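Notes from the Replay Bench

I promised in October that I would write something about the replay tool once it stopped embarrassing me. It mostly has, so this is my slot in the newsletter and I'm going to use all of it. Grab a coffee, it's a bit long.

Quick catch-up for those who joined over the winter. Bralel is the little program we use to record what both arms were told to do, what the joints reported back, and what the cameras saw. Grodine is the planner. For most of last year the two of them barely spoke to each other. If a plan looked odd, you opened Bralel in one window, Grodine's log in another, and scrolled until the timestamps lined up or your eyes gave out. I did this for weeks. I even had a sticky note with the clock offset on it, and then I lost the sticky note.

The new thing is called Kiều, and it is a timeline. You load a session, you drag a slider, and you get the planner's idea of the world laid over what the joints were doing at that moment. I know that sounds like something we should have had from day one! We should have. I kept putting it off because I thought the hard part would be the drawing, and I'm bad at drawing. The drawing took me an afternoon with a library somebody else wrote. The hard part was clocks.

Each arm runs its own controller, and each controller stamps its own messages. The cameras stamp theirs too, and the planner stamps a plan when it finishes thinking, which can be a good while after it looked at anything. So you have four opinions about what time it is, and they drift. My first version picked the left arm's clock as the truth and bent everything else to fit. It looked great until I loaded a session where the left controller had been restarted halfway through, and then the right arm appeared to teleport. I showed that one at lunch and got a round of applause, which I did not deserve.

Định Đoàn fixed it, or pushed me into fixing it, depending on who you ask. His suggestion was to stop choosing a favorite and record the time a message arrives at the logging machine next to the time it claims to have been sent. Store both, always. Then you fit the drift afterward, per source, and when a controller restarts you simply start a new fit. It's a boring answer and it works very well. The files got a little bigger and I have not missed the space once.
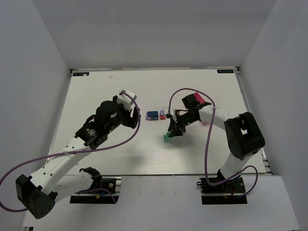 The blocks are where Kiều has really earned its keep. Small parts in a tight group are miserable for our perception code, especially with two grippers working near them. The code wants to find edges, and when one block leans on another the edges it finds belong to both. Add a gripper coming in low over the top and you lose a face or two right when you need them most. Before, all we knew was that Grodine had asked for a silly grasp. Now I can drag back to the moment the plan was requested and see which blocks the planner believed in, and where it thought they were.

Session 911 is my favorite so far (yes, I have a favorite session, leave me alone). The right arm was sent to a spot well off to the side of the block it was meant to pick. Everyone's first guess was calibration, mine included. We came very close to redoing the whole hand-eye routine, which eats a morning. In the timeline you could see that the calibration was fine. Perception had merged two touching blocks into one long block, and the grasp point was sitting neatly in the center of a thing that did not exist. The planner did exactly as it was told, poor thing.

So there's a new check in the perception code that gets suspicious when a block comes out longer than any block we own. It sounds almost too dumb to write down. When it trips, the code splits the shape along the color change if there is one, and if there isn't, it marks the object as unsure and Grodine leaves it alone until it gets a better look. I ran the check over 2,000 saved snapshots and it flagged 31 of them. I went through those by hand with a bag of pretzels. All but 2 were real merges. The other 2 were shadows, and I'm still thinking about shadows.

The two-arm side is less finished. Grodine plans one arm first and then treats that path as a moving wall when it plans the other. It's safe, but the second arm ends up being awfully polite. It will wait, and wait, and then take the long way around to a block it could nearly touch from where it started. In Kiều you can watch it happen, with the blocked-off region glowing over half the table for far longer than it needs to. The padding around the first arm is a fixed size for the whole move, and I set it generously back when I was nervous. I'd like it to shrink as the arm slows down. There's a branch for this. Please don't run the branch.

Cables are on my list as well. The planner's model of each arm is links, joints and a gripper, full stop. It has no idea that a cable takes up room or that it swings out when the wrist turns. Right now I handle that with a limit on wrist rotation that I typed in by feel, and I would love to replace it with something a bit more respectable. A fat invisible tube around the forearm might do. If anyone has modeled a loose cable cheaply and lived to be happy about it, come find me.

A few practical bits. Kiều opens anything recorded with the current Bralel. Older recordings will load, but they only have the one set of timestamps, so the slider shows a yellow stripe to tell you not to trust it too far. Bookmarks get saved next to the session file, so if you copy a session, copy the folder. And the Coseck export works again! I broke it while moving the camera code around and didn't notice for an embarrassingly long time. Thank you to the person who left a very calm message about it.

One request. If you hit something weird in a session, drop a bookmark and write a few words in the note box, even if it's only "why did it stop here." I've been reading those notes first thing, and they're much more useful to me than a bug report written the next day from memory. Next on my bench is side-by-side replay, so we can put two sessions on one slider and find where they part ways. The clocks are going to be a pain all over again, and I've started a fresh sticky note.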